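Estia Table Station: Set-Up and Recording Guide
Section 4. Recording your first batch of examples

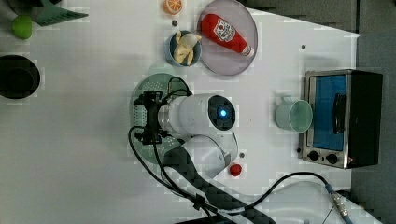

I wrote this section after a month of recording in the Kasthorpe room, so it's the version I wish I'd had on day one. You should already have the arm bolted down and powered (Section 2) and the overhead camera lined up (Section 3). If you skipped the camera part, go back and do it now -- I'll wait.

What we're after is a pile of short recordings, each one showing the arm doing a single kitchen chore while you steer it. We call each recording an episode. The learning software, Mughal, only ever knows what you show it, so a sloppy habit of yours turns into a sloppy habit of the arm's. Ask me how I know! My first batch had the arm pausing before every single grasp, and that pause was me looking down at my notes.

4.1 Before you start

1. Clear your coffee, phone and keys off the table. Toy food and toy kitchen gear only.

2. Check the cables at the gripper. They need enough slack to follow the arm through a full turn, and no loop should dip low enough to snag on a cup or a handle. Tape down any connector lying near the base.

3. Open Mughal, pick New Batch and type a batch name. I use the month and the chore, so something like "July plate fruit." Short names are easier to read in the side panel.

4. Press Home and let the arm finish moving before you touch the table again.

Caution: Keep your hands outside the table edge whenever the arm is live. The gripper is small but it pinches, and it doesn't slow down for fingers. If you need to fix something mid-episode, hit Pause first.

4.2 Laying out the table

1. Choose the objects the chore needs. For "put the strawberry on the plate" that's a strawberry and a plate, obviously.

2. Now add things the chore doesn't need. Bowls, a mug, a spatula, a bottle, other fruit, the toaster oven if you have room for it. A bare table makes for easy episodes and a policy that falls apart the first time somebody leaves a mug out.

3. Mix up how things sit. Lay the mug on its side for a few episodes, then stand it up. Turn the bottle so the cap points somewhere new.

4. Let some objects sit close to the edge of the camera view. Just make sure the ones in the chore can be seen completely.

5. Move the chore objects before every episode, and the clutter every 20 episodes. I set a reminder for this one or I forget.

Note: Shiny things can confuse the depth reading. If an oven door or a metal rim is showing up as a hole in the preview, turn it a little until the hole shrinks.

4.3 Recording an episode

1. Type the instruction the way you'd say it to a friend. "Put the banana in the bowl" is great. "Execute banana transfer" is not.

2. Press Record and wait for the tone.

3. Steer the arm to the object in one smooth motion. Slow is fine, jerky isn't.

4. Close the gripper, lift straight up, and then travel. Dragging things across the table counts as a different chore and has its own batch type.

5. Lower the object, open the gripper, back away.

6. Press Stop. Don't let the recording run while you think about what to do next.

7. Mark it Good, Fumble or Toss. A Fumble is where you dropped the thing and recovered it. Keep those! They teach the arm how to try again. A Toss is where you bumped the camera, sneezed, or typed one fruit and grabbed another.

An episode should come in under 25 seconds. If yours keep running longer, the object is probably too far out and the arm is stretching for it.

Caution: Never rest the gripper's weight on a plate or colander while you're lining up a grasp. The arm will keep pushing and the force cutoff will trip, which ends the episode.

4.4 How many is enough?

For one simple chore, I got decent results with 133 Good episodes. For a mixed batch with several chores in it, I went up to 1130, and I could still see the arm getting better near the end. Split it over several days. After a long stretch of steering my hands get lazy, and it shows in the playback.

4.5 Saving and sending

1. Open Review and play back a handful of episodes at double speed. Watch for frozen video and wrong instructions.

2. Fix any labels now, while you still remember what happened.

3. Press Pack. Leave the computer plugged in -- a big batch takes a while.

4. Upload the packed file to the Cargate server. Training jobs get picked up Friday at noon, so anything sent later goes into the next run.

5. Keep your local copy until the server shows a green check beside the batch name.

If Pack stops with error 20, the disk is full. Empty the Toss folder and press Pack again. Any other error is covered in Section 7.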